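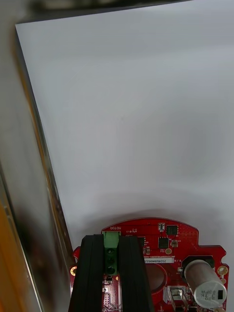

Wrist camera, fingers either side of the green MOTOR terminal block on the red board.

8/9/24. Gripper comparison, Zarkia fingers against the old Hornmont pair

The Zarkia sheet promises "repeatable handling of delicate assemblies". We shall see. I ran 14 approaches to the terminal block with each set, same arm, same speed, controller left on the Magalhães defaults.

Zarkia: 3 misses, all to the same side. Hornmont: 2, one each way. I don't call that a difference. The supplier's man will say the calibration was off, and he may be right, but it was off for both.

The ridged faces do seem to help once the fingers are closed. Whether they help enough to pay 200 more per pair is another matter. They are also wide. From the wrist view they hide a good bit of board on both sides of the block, and I can't judge clearance to the pin header until I'm nearly on it. The big capacitor lying on its side worries me more than the block does.

Camera copes with the white backing better than I expected. The shiny metal panel on the left I trust less: edge finder locked on to that bright line twice and called it the board. Mask it in software or move it before anyone quotes these numbers.

To do: repeat with board turned round, log finger force properly, ask Clerkska if their narrow fingers fit this mount. Not signing off the order yet.

Workshop notebook | Questions to the bench team | Back to top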